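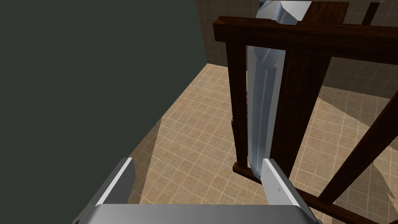 We use cookies to remember your settings. Carry on browsing and we'll take that as a yes.

Tonthorpe > Get involved > Kitchen people wanted for the Dudano buying sessions

Last updated: January 20, 2019

Hello! I'm looking for people who work in kitchens, or used to, to help me spend a budget sensibly. If you've ever opened a cupboard at work and found a very expensive gadget with its plastic still on, you're already the kind of person I want.

I run the equipment side of Dudano, a small project based in Tonthorpe. We're planning to buy a robot arm and a gripper for the putting-away jobs in a training kitchen: trays, ladles, chopping boards and (the one everybody has an opinion on) knives going in and out of a rack. We haven't bought anything yet. At the moment all of it happens in simulation, so the gripper, the knife and the wooden rack it's reaching for are all on a computer, and so is the tiled floor underneath. It costs us next to nothing to get things wrong in there, so I'd like to get as much wrong as possible before I sign an order form.

The trouble is that I know budgets and my colleagues know software, and between us we've done very little real kitchen work. I can tell you what a spare set of fingers does to a three-year maintenance plan. I can't tell you whether a rack at floor height is a daft idea in a busy kitchen, or how close to a cupboard you'd ever want to keep one, or how much elbow room you need to get a long blade out without swearing. You can!

What you'd be doing

There are two sessions in February, one daytime and one evening, and you only need to come to one of them. Each is three hours with a proper break. We'll start by watching simulated runs on the big screen and you'll tell me what bothers you. Shout out whenever you like, I'm not precious about it.

After that we get on to the shopping list, which I think is the fun part, but then I would. I've got a longlist of 136 items, everything from the arm itself down to floor bolts and blade guards, and it's far too long. You'll work in pairs with a stack of cards and sort them into buy now, buy later and leave it. Then you'll get a pretend budget and do it all again, and usually that's when the arguments start. I did a dry run with people from our office and two of them were still at it in the car park.

I'd especially like your views on:

- whether one gripper that does most jobs badly beats two that do one job each
- what you'd want bolted down, and what you'd want to be able to wheel away
- how much to keep back for breakages (I've pencilled in £600 for the first year, and I've been told that's both mad and mean)
- cleaning, and who ends up doing it
- training time for staff, which never seems to get its own line in anyone's budget

You won't be handling knives or working next to a moving machine at any point. It's screens, cards, paper and biscuits.

Who I'm after

Anyone over 18 who has worked in a school, hospital, pub, café or canteen kitchen for a year or more. Porters and washers-up are very welcome, and I'd love more of you, as you're the ones who do the putting away. You don't need to know a thing about robots. If you think the whole plan is a waste of money, please come and say so, only bring your workings.

I'd also like one or two people who have looked after a kitchen equipment budget and lived with the results. If that's you, say so when you write and I'll send the draft spreadsheet beforehand. It has 380 rows and I'm sorry about the colours.

The one group I can't take is anybody who works for a supplier. Jumow and Shehata have both sent us quotes, so if you're employed by either of them, or have been in the past year, I'll have to say no. It's nothing personal, it just keeps the comparison clean.

What you get

£60 for the session, paid by bank transfer the week after, plus bus or train fare if you keep the ticket. Lunch at the daytime one, soup and rolls at the evening one. Tell me about allergies when you sign up. You'll also get a copy of the final buying plan, with your name in the thanks if you'd like it there.

The room is on the ground floor with step-free access and there's a loop for hearing aids. Parking is a bit grim after five so I'd get the bus if you can.

How to put your name down

Email the Dudano office with a few lines on where you've worked, which session suits you and the most pointless bit of kit you've ever been made to use. No CV, please. I've got ten places at each session and I'll try to get a mix of kitchens in the room, so it isn't first come, first served, but do write soon if you're keen.

I'll reply to everybody by the end of the month, either way. If you can't make February but would still like a go at the cards, say that too. I'm hoping to run a shorter evening later on, once the arm is chosen and we're down to deciding where it goes and what height to put the rack.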